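**Notebook, June, bench 2 / Sellbridge room**

Started 8:40. Goal for the morning: turn the house rules for hand-held gripper capture into something a new person can read in one sitting. The current version is 54 lines long and contradicts itself on line 12, which I wrote.

Going through the Stunska set first. 386 episodes, of which Rasa Rätsep has rejected 4 and I have rejected rather more. We were reading the same rule. The rule says "marker clearly visible at start." Rasa reads that as anywhere in view. I read it as flat, square-on and unobstructed, because I once spent a week on a calibration that was off by a thumb's width. Neither of us is wrong, so the rule is.

Proposed wording, to argue over:

1. Marker card in view at start and end of every episode. A tilt is fine as long as the whole pattern shows. If you have to squint, redo it.
2. Nothing moves between start and end except what the task moves. Coffee counts as something.
3. Cables: leave them where the room has them. Do not tidy for the recording and do not untidy either. Aguiar's people insisted on this and I grumbled, then the policy trained on clean tables tried to pick up a cord.
4. Check the pad before each batch. Wipe with a dry cloth. Log it, even when the log entry is "wiped it again."
5. Faces and screens get blurred before anything leaves the room. No exceptions for people who say they don't mind.
6. Write the task sentence BEFORE recording. Sentences written afterward have a way of describing what happened.

Rasa wants a seventh about a maximum speed. I'm for it in principle. The trouble is that Tero logs speed in its own units and the conversion is on a sticky note which has left the building. Parked until someone finds the note or reads the manual.

Storage: we allowed 700 MB per batch and went over twice. Not a rule yet. Will become one the next time the disk fills up at night.

Rule 3 again, after lunch: Rasa asks if decorations count as "the room." Yes. Fake flowers stay. If they end up in the grasp, that's data and goes in the notes column, which so far contains "ok", "ok" and "hm".

To do: send the draft to Sellbridge, strike line 12, rescore ten of my rejections under new rule 1 and try to be gracious about it.

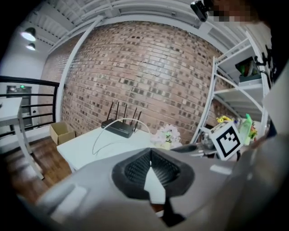
*Router table and shelf, marker card tilted (see rule 1).*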